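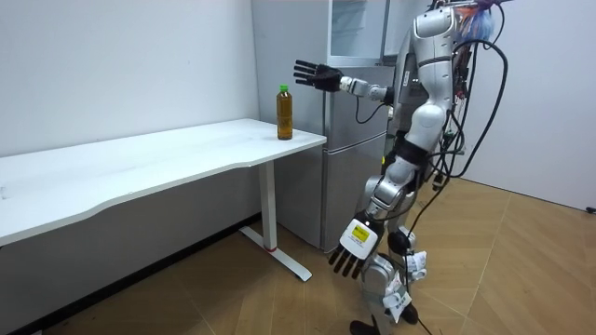 A silver-and-white robot reaches out over a desk with a bottle of tea on it.

HOW DOES A CARD TAP PAY FOR STUFF?

You've seen it a hundred times. Grown-up holds a card near the little reader on a snack machine. Beep. Chips fall down. No coins, no bills. So where did the money go?

Quick answer: nowhere you could see. A message went out, a message came back, and later on two banks changed some numbers.

Longer answer, hang on tight.

Step one, the tap. Inside the card is a chip, smaller than your pinky nail. Also a loop of very thin wire. That's the antenna. The card has no battery! The reader sends out a weak radio field, and the wire loop soaks up just enough energy to wake the chip. Only works really close up, 2 inches or less. Hold the card across the room and nothing happens.

Step two, the secret code. The chip doesn't just shout its number. It makes a special code for this one purchase. Next purchase, brand new code. So if a sneaky person copied the old one, too bad, it's used up.

Step three, the question. The machine has a small modem in it, a lot like the part of a phone that talks to cell towers. It sends the question along: "Is this card OK? Can it pay for one bag of pretzels?" The question hops from computer to computer until it gets to the bank that gave out the card. The bank checks. Is the card real? Is it reported lost? Is there enough money? Then it sends back yes or no.

All that in nearly the time it takes to sneeze.

Step four, the snack. Yes comes back, motor turns, pretzels drop. The real money moves later, often overnight, when the banks add up everything and settle.

MEET SOMEBODY WHO FIXES THEM
Liliana Ruggiero looks after the snack and ticket machines in Edthorpe, 60 of them. We asked her what goes wrong the most.

"Gum," she said. "Gum in the coin slot. Cards can't get gum in them, so I like cards."

She also gets calls about bad signal. One machine at the Vernero Street pool sits behind a thick concrete wall and the modem couldn't get through. She put a longer antenna on it — problem solved. Last April her machines took 1,771 card taps, and the pool one was the busyest.

WHAT IF THE SIGNAL IS OUT?
Depends on the machine. Some say "coins only." Some save the question and ask it later, but just for small amounts, becuase the owner might not get paid.

TRY IT
Renzo Valentini's class at Guerra School plays this as a game. You need 6 kids. One is the card, one is the reader, one is the modem, two are computers in the middle, one is the bank. Write a secret code on a slip of paper and pass it down the line. Bank writes YES or NO, passes it back. Time it. Then try again faster — no dropping the paper!

WORDS TO KNOW
Antenna: a wire or metal part that sends or catches radio waves.
Chip: a tiny computer on a small flat piece of silicon.
Modem: a part that lets machines send messages over a network.

Next time: how a bus knows you already paid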